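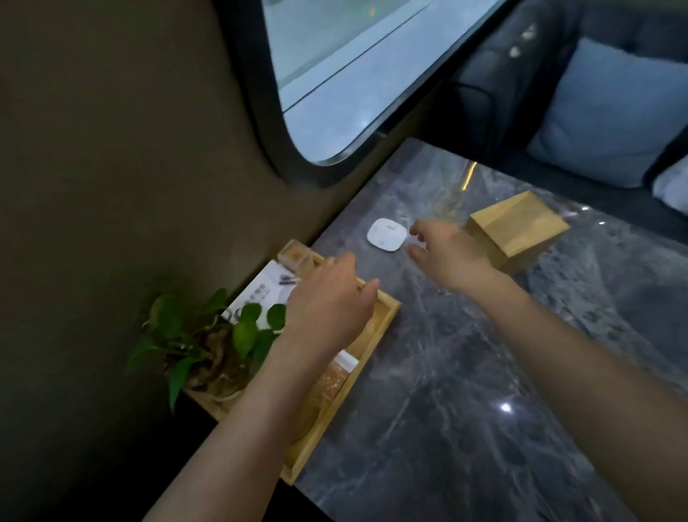 Asanka Liyanage reckons you can't teach a machine to tidy a table by telling it what tidy means. You have to show it, he told me, and then show it again with everything somewhere else, and keep going well past the point where you'd like a cup of tea.

I'd been at the Terkmont open day for all of ten minutes when he said this, and I'd already been handed a name tag, a lamington and a sheet of paper explaining what a wrist joint does. I'd driven down to Livport expecting a warehouse full of clanking arms behind yellow barriers (I'd even worn closed shoes!). What I got first was a lounge. Dark sofa, pale blue cushions, a big window with rounded corners, and a marble table so glossy the ceiling lights showed up in it as little dots.

The table is where the work gets done, at least the bit of it I came to see. Somebody sits down and handles ordinary things, the way you'd potter at home on a slow arvo, and everything is recorded from head height so that Terkmont's household robot, the Zikach, has something to learn from. One session is called a Mondal, after the software that sorts them. I never did find out who Mondal was, or whether there was one. They had 155 of them lined up for April alone.

I asked Arne Teuber, over the urn, why they didn't use a plain white bench and save themselves the bother. He looked a bit pained. They'd tried that, he said, and the machine got very good at plain white benches. Put it in front of a shiny surface with veins running through the stone and it started reaching for the pattern. So now they work on marble, and glass, and a shocking floral tablecloth from his mum's place that everyone hates and that has apparently taught the Zikach more than anything else in the building.

Then it was time for the towels, and we all shuffled over to watch. I've folded towels my whole life and I have never once thought about my thumbs.
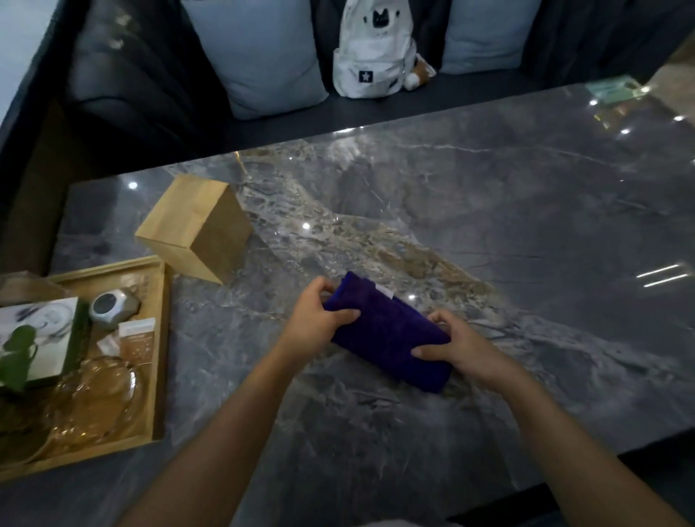

Folding sounds like nothing until you try to write it down. Where does a towel start? Which corner is the corner? A cup is a cup whichever way up it is, but a bit of thick cloth is a different shape each time you let go of it, and there's no point on it you can call the handle. Arne went on about this for a good while and I enjoyed every minute. A stiff tea towel is easy, he told us. A fitted sheet is banned until further notice.

What I liked best was how unhurried it all was. The person at the table didn't perform for us. Hands out, hold, settle, fingers off. A kid beside me asked his nan if it was a magic show, and she told him to shush and watch, which he did, for much longer than I'd have bet on.

The tray is its own little headache. A wooden rim is low enough for you or me to ignore, but a gripper that comes in a smidge flat will clip it every time, and when there's a glass teapot sitting in there you really don't want clipping. Glass in general gives them grief. Asanka told me the early Zikach would look straight through a teapot and reach for whatever was behind it, quite confidently, like someone walking into a screen door. And leaves! Leaves hang over things and hide them, and they move when you brush past. I have a whole new respect for anybody who can get a coaster out from under a pothos.

After lunch we finally met the machine itself, in the room next door, and I'll admit to a flutter. It's smaller than I'd pictured, with soft grey arms and a hum like a fridge. They set it 4 jobs: pick up a cup, close a drawer, put a spoon in a jar, fold a face washer. It did the first three without any fuss. The face washer took it nine minutes. It got one edge over, stopped, lifted the whole thing up as though checking for spiders, and began again, and by the end the crowd was making the sort of noise you'd hear at a school sports carnival. The final fold was crooked. We clapped like mad anyway, and Asanka went a bit pink.

I did ask the question everyone asks, about when I could have one in my own laundry. Arne wouldn't give me a year. He said he'd want it to be boring first. He wants people to stop gathering to watch, and he reckons a face washer that draws a crowd is a face washer that isn't ready, and fair enough I suppose, though I'd have paid for a second sitting.

They let us have a go at the end, those who wanted to. I sat at the marble with a camera on my forehead and a hand towel in front of me and went completely to pieces. My first fold was inside out, if that's possible. Asanka said they'd keep it, because the Zikach needs to see those too, and then he asked whether I'd mind doing it again a bit slower with my elbows in.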